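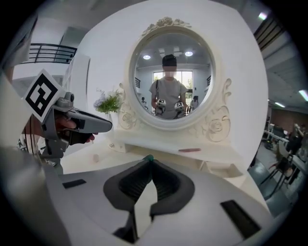

Left one held out level, right one closed. August.

Hide glue, continued. Picking up from the page with the coffee ring on it.

The second batch went into the pot at 40 degrees and I left it alone for once. Linnea Tangen says I stir glue the way other people check their phones, and she has a point, though I'd like it noted that the first batch skinned over when I didn't stir. Lid on this time. No skin. Fine.

Test joints so far are all maple to maple, rubbed, no clamps, left overnight on the shelf above the radiator pipe. The Nernberg granules came out thinner than the Vitov at the same mix, one part to two by weight. The Vitov smells worse. I had hoped for a more scientific way to tell them apart, but that one works from across the room.

Open time is the thing I keep getting wrong. I get 90 seconds if the wood has been warmed and a good deal less if it hasn't, and I forgot to warm the last pair, so joint 7 is mostly decorative. It came apart when I picked it up to write the number on it. I've written the number on both halves.

Notes for whoever does the chair:

The chair is the Plendeter job, the one with the wobbly back and the owner who "only sits in it at Christmas." Three of the old joints have been filled with something yellow and rubbery that laughs at hot water. Vinegar got it moving after an hour. Scrape, don't sand. The tenons are already undersized and whoever sanded them last time has a lot to answer for. (It may have been me. The ticket is in my handwriting.)

Don't use the urea batch on it. I added urea to stretch the open time and it does stretch it, but the squeeze-out was still tacky the next morning and I have no wish to explain that to a man in good trousers.

Weldu pot: the dial reads low. With the dial on its middle mark the water bath sits hotter than I want, and the glue goes stringy by lunch. I've put a pencil line where the right setting is. Please stop erasing the pencil line. If you have a better number, write it here and sign it.

Also, the jar marked GLUE in the fridge is glue. The jar next to it, also marked GLUE, is chicken stock. Linnea's labeling system, under review.

Still to do:
Break joints 1 to 6 and see whether the wood goes or the glue goes
Try the Vitov at a thinner mix, say one to two and a quarter
Order more granules, the small bag, we never finish the big one before it clumps
Cut new wedges for the chair, white oak if there's any left under the bench
Find the good brush. The one in the pot is shedding and joint 4 has a hair in it, which I'm calling reinforcement

Pot off at 5:30, lid left cracked.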